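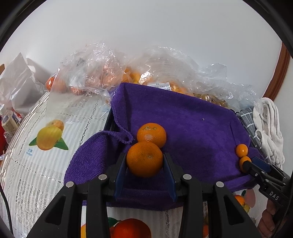 The Last Citrus Boxes of the Season

Orance newsletter, 29/03/2024

Dear members of the fruit box,

We are coming to the end of our citrus season, and I would like to tell you how it went, what will be in the last boxes, and what you can do with the fruit when it is in your kitchen. I also have a small change in the pickup places, so please read until that part even if you already know everything about mandarins.

This winter we packed 880 boxes. The winter before it was 800, so we have grown, and I am very thankful to everybody who told a neighbor or a colleague about us. The price stayed at 17 dollars for a box from the first week to the last. I had prepared a letter in January to say that it must go up, but then the trucking cost came down a little and I could throw the letter away with pleasure.

How the fruit was this year

Our mandarins come mainly from the Dostemik grove, which has sold to us from the beginning. The autumn there was dry and then the rain came late, all in a short time. For the early mandarins this meant smaller fruit with a thin peel that sits tight on the flesh. Some of you wrote to me that they were hard to peel for children. I agree, I had the same trouble at my own table. The taste was very good, though, with more acid than we are used to, and I liked them better than the early ones from the year before.

The later mandarins are larger and the peel comes off more easily. In these you will find more marks on the outside. When wind moves the branches, the young fruit rubs against leaves and wood, and the skin heals with a brown or gray scar. The scar grows together with the fruit, so by the time of picking it can look quite big. It stays in the peel and you do not taste it. A supermarket would sort these out or sell them for juice. We take them at the same price per pound as the others, because the grower had the same work with them.

What you should look for is something different: a soft place that gives under your thumb, a wet spot, or any green or white powder. Such a fruit must leave the box on the day you find it. Mold goes from one mandarin to its neighbor very fast when they touch.

Keeping the fruit at home

Many members ask me if citrus belongs in the refrigerator. My answer is yes, if you want to keep it longer than one week. In a warm kitchen the mandarin loses water through the peel, it becomes light in the hand, and the segments get dry at the ends. In the vegetable drawer it holds two or three weeks. I take out in the evening what we will eat the next day, since a cold mandarin has almost no smell and half of the joy is the smell.

Please do not leave them in a closed plastic bag. A cloth bag or an open paper bag is fine. If you have a cool pantry or a stairway without heating, spread the fruit in one layer on a towel and turn them when you walk past.

I wash my citrus only before I use it. If you do wash the whole box at once, dry every piece well before you put it away, also around the stem, where a drop of water likes to stay.

Lemons and limes keep longer than mandarins. Kumquats keep less long than people think, and I would eat them in the first days.

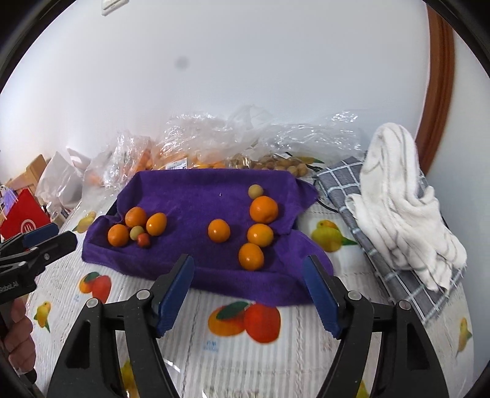 Two recipes from members

Darcy Hinds from the Grivthorpe group sent me her way of making mandarin jam, and I have tried it two times now. She uses the whole fruit. You boil the mandarins in water until a spoon goes through the peel without force, which takes close to an hour. Then you let them cool, cut them open, take out the seeds, and chop everything, peel and flesh together. For each pound of this pulp she adds three quarters of a pound of sugar and the juice of one lemon. Cook it slowly and stir often, it sticks to the pot easily at the end. When a drop on a cold plate makes wrinkles if you push it with a finger, it is ready for the jars.

The first time I used fruit with a very thick peel and my jam was bitter. Darcy told me to change the water once in the middle of the boiling, and this helped a lot. My family now eats it with yogurt, and my husband also puts it on a cheese sandwich.

The second recipe is a salad and comes from a member who prefers to stay without a name. Peel four mandarins and cut them across into round slices. Put them on a flat plate with very thin red onion, black olives, salt, and good olive oil. If you have fennel, use it too. Leave the plate on the table for ten minutes before you serve, so that the juice and the oil can come together. It goes well with fish, and it is also a nice dinner alone with bread.

If you have a recipe for lemons, please send it. I have plenty for cakes already and would be glad for something salty.

Last boxes and how to order

There will be two more deliveries. The first has mandarins, lemons, and a few grapefruits. The second will be mixed from what the grove still has, and I cannot promise the kinds, only the weight. Please write on your order form if somebody in your house cannot eat grapefruit because of medicine, then we put in more mandarins.

Orders go the same way as always, by replying to the order mail or by calling in the morning. If you are away during the delivery, you can give your box to a friend, but let me know the name of this person so the box is not left standing.

Change of pickup places

The Rutherford pickup moves from the side street to the yard behind the bakery. You enter through the green gate, and there is space for short parking. We have 39 households collecting in Rutherford now and the sidewalk was too narrow for so many boxes. The hours stay the same.

Grivthorpe stays where it is. I ask only that you bring back the empty boxes, flat or not flat, we can use both. Many are still missing from the winter and new cardboard is expensive.

And after the citrus?

In June we start with cherries and the first apricots, in smaller boxes, because this fruit does not like to carry weight. I am still speaking with two orchards about the price and will write when I have an answer from both of them. If you received a citrus box you are on the list already and do not need to sign up again. If you want to stop over the summer, one short line to me is enough, and I will keep your place for the autumn.

With kind greetings from the packing room,
Your Orance fruit box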